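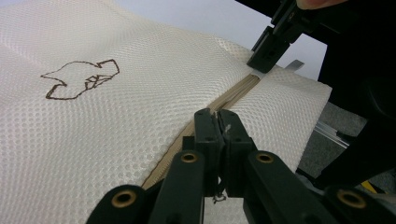

The case against the closed laundry bag

Mesh laundry bags are sold as protection for delicate items, and most households use them for that. I think their better use is sorting, and that the trade has put its effort into the wrong part of the product. The part that decides whether a bag is still in use after a year is the zip.

Consider the fabric first. A white mesh with small round holes in diagonal rows is a sensible default. Water and detergent pass through it, and the contents can be identified without opening anything. Finer mesh does better with hooks and straps but drains slowly. Coarser mesh drains quickly and catches on buttons. The round-hole type sits between the two, and I see no strong reason to buy anything else for socks, shirts or children's clothes.

The zip is a different matter. A beige zip with small teeth, sewn between two pieces of white mesh, has to run straight through a material that does not want to lie straight. Mesh bunches. When the cloth on one side gathers into folds, the tape bends, the slider meets the teeth at an angle and the user pulls harder. Most damage to these bags happens at that point, in the hand, well before the drum gets to it.

The remedy is dull. Lay the bag on a flat surface, pinch the tape together near the lower end, and draw the slider away from that point with the other hand. It takes 3 seconds longer. Joanne Pearce, who ran the linen room at Fairclough when I worked there, made every new starter do it this way, and I thought it fussy until I had to replace the bags myself.

My second complaint concerns labelling. Manufacturers assume that all bags in a house are interchangeable. They are not. In a shared house of 6 people, a bag without a mark belongs to whoever empties the machine. Jurnow sells sets with coloured zip pulls, which works until two people choose blue. Flesico prints a number on a sewn tab, and the tab frays.

A drawing on the mesh is better than either. A thin brown outline the size of a palm, put straight on to the fabric, can be recognised from the far side of a room, and it need not be a good drawing. An angular shape with a point at one end may be a fish to one reader and an animal's head to another. It only has to differ from its neighbours. Ryan Naylor objects that ink on mesh looks untidy. I accept that — but a laundry bag spends its life in a cupboard or a washing machine.

There is a fair argument for doing without bags altogether. Maureen Crabtree sorts on the bed after drying and maintains that a bag only moves the work to an earlier hour. For one person I think she is right. For a family, pairing 30 socks from a mixed heap is a job that gets put off, and the heap grows.

So buy plain mesh, close it flat, and draw something on it before the first wash.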